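Holzer 2428 Hockey Stick, Senior

Product code: 2428
Brand: Holzer
Availability: in stock, sent from our Rarkness warehouse

The 2428 is a one-piece composite stick for adult ice hockey players who want something light enough for quick hands but don't want to replace it every month. It sits in the middle of the Holzer range, above the club stick we sell to beginners and below the Drerkura, which is lighter and costs a good deal more.

The kick point is in the middle of the shaft. Defenders and anyone who takes a lot of slap shots will get on with it. If you mostly shoot from the wrist close to the net, look at the Drerkura instead, as it bends lower down and lets the puck go sooner.

The shaft has square corners and slightly hollowed sides. There is a fine grip coating on the lower hand area only, so your bottom glove can slide when you need it to. The top is left plain for tape. Players used to a fully coated shaft may find it slippery for the first few sessions, and a single spiral of tape down the shaft will cure that.

The blade has a foam core and a textured face. It comes in three curves: mid, toe and open. The mid curve is the one we sell most of and the one to pick if you are not sure. The open curve lifts the puck easily but makes backhand passes harder.
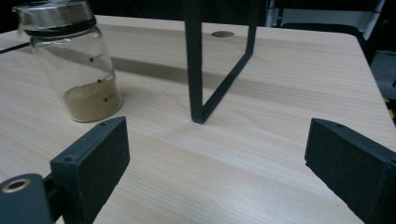
Jar with metal lid on a light wood-grain table.

Choosing a flex

Flex numbers tell you how hard the shaft is to bend. A higher number is stiffer. The usual starting point is half your body weight in pounds, then go up or down depending on how you play. Cutting the stick makes it stiffer, so if you plan to take more than 2 inches off the top, order one flex lower than you otherwise would.

The 2428 is made in 75, 85 and 95. We do not keep the 95 in the toe curve but can order it in.

Length

All senior sticks are supplied at full length. Stand in your skates with the toe of the blade on the floor and the shaft upright. The top should come somewhere between your collarbone and your chin. In ordinary shoes, go by the nose. Use a fine-toothed saw and wrap a turn of tape over the cutting line first to stop the fibres splitting. A Clorkia end plug fits the shaft after cutting and is sold separately.

Care

Wipe the stick down after use and leave it out of the bag to dry. Change the blade tape when it starts to go soft or lift at the heel. Check the lower shaft for chips from slashes. Small surface marks are fine, but if you can feel a crack with your fingernail, stop using it.

Do not leave composite sticks in a hot car or against a radiator.

Guarantee

The stick is covered against faults in manufacture for 30 days from the date of delivery. Sticks that have been cut are still covered, provided the printed flex label can be read. Damage from slashing, skate blades or goalposts is not covered. Keep your proof of purchase and both pieces of the stick.

Details

Hand: left or right
Flex: 75, 85, 95
Curve: mid, toe, open
Kick point: middle
Finish: matt, grip on lower shaft
End plug: not included

Delivery and returns

Sticks go by courier in a long carton and someone must be in to sign. Allow 3 working days. Orders of 19 sticks or more are treated as team orders and are priced separately, so please ask before paying through the site. Unused, untaped and uncut sticks can be returned within 14 days. We cannot take back a stick once it has been cut.

Also in this range
Holzer 2428 Intermediate
Drerkura Senior Stick
Clorkia End Plugs, pack of two
Cloth blade tape, black or white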